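Dernière mise à jour : 6 juillet 2026

Rapport d'avancement – évaluation du kit de préhension manuelle Kutar
Projet Tudley, à l'attention de Svenja Lammers

Où nous en sommes

Le kit est arrivé complet en mars et l'équipe s'en sert maintenant tous les jours de saisie. Pour mémoire, l'enveloppe accordée était de 4000 euros, répartie entre la paire de pinces, les doigts de rechange et la licence de Pramus, le logiciel qui enregistre et découpe les séquences. Nous avons tenu dans cette somme et il reste 303 euros, que nous aimerions garder pour les pièces d'usure (voir plus bas).

Je le dis d'emblée : c'est un matériel que nous avons beaucoup de plaisir à utiliser ! Une personne qui n'a jamais tenu ces pinces comprend le geste en quelques minutes, et les séquences obtenues sont nettement plus régulières que celles de notre ancien montage. Avec la télécommande du bras Hamann, il fallait une matinée entière pour former quelqu'un, et encore, les mouvements restaient saccadés.

Ce que nous testons

Nous avons choisi le rangement de couverts et de petits objets allongés, un exercice qui paraît banal et qui met pourtant en difficulté la plupart des pinces à deux doigts. Les objets sont clairs, la table aussi, et les tiges cylindriques ont tendance à rouler dès qu'on les touche de travers. C'était le cas le plus défavorable de notre cahier des charges – nous avons préféré commencer par là.
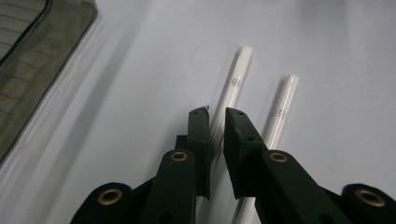
La saisie des tiges fines demande d'aborder l'objet bien à plat et de refermer lentement. Les doigts rigides y arrivent, à condition que l'opérateur oriente le poignet avant de descendre et pas pendant. Nous avons ajouté cette consigne à la fiche de prise en main, et les reprises ont beaucoup diminué. La caméra montée sur la pince donne une vue très lisible de l'espace entre les doigts, ce qui aide aussi à la relecture : on repère tout de suite une fermeture trop précoce.

Le jeu dans les articulations reste faible. Nous avions des craintes sur ce point, le fabricant annonçant une mécanique simple et réparable sur place. Nous avons démonté et remonté une pince pour vérifier, sans notice, et elle fonctionne comme avant.

Volume enregistré

Nous en sommes à 600 séquences validées dans Pramus, réparties sur 3 variantes de l'exercice : objet isolé, objets voisins, bac déjà occupé. La troisième est la plus lente à enregistrer et de loin la plus intéressante, car l'opérateur doit composer avec ce qui se trouve déjà dans le bac. La relecture suit le rythme des saisies, sans retard à signaler.

Travail à deux mains

Depuis le passage à la paire complète, les opérateurs portent une pince dans chaque main et trouvent assez vite une répartition naturelle. L'une transporte, l'autre attend ou dégage le passage. La vue de tête complète bien les vues de pince, surtout quand un bac est partiellement masqué par la main qui le survole. Les ustensiles plats passent très bien, y compris les plus longs – il faut simplement penser à les présenter au-dessus du bac avant d'ouvrir.

Le câble qui longe la main gêne certains opérateurs en fin de séance. Une attache souple au poignet améliore déjà les choses, mais une sortie de câble orientée autrement serait préférable. Nous l'avons signalé à Kutar. 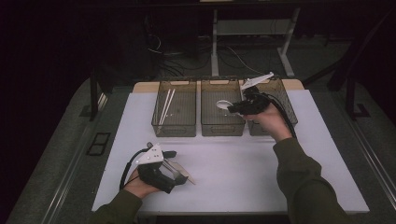

Points à surveiller

– Les doigts transparents marquent plus vite que les autres. Il faudrait en commander un second jeu.
– Les reflets sur les bacs translucides perturbent parfois le suivi dans Pramus. Un éclairage plus diffus est à l'essai.
– L'export vers le format du bras Hamann fonctionne, avec une étape manuelle que nous voudrions supprimer.

Suite prévue

Nous proposons de conserver le kit et de passer aux essais de rejeu sur le bras, en commençant par la variante à objet isolé. Le reliquat couvrirait les doigts de rechange. Si vous en êtes d'accord, Svenja, il nous faudrait votre accord écrit avant la commande, et nous serions ravis de vous faire essayer les pinces lors de votre prochain passage !

Contact : équipe Tudley | © Projet Tudley | Haut de page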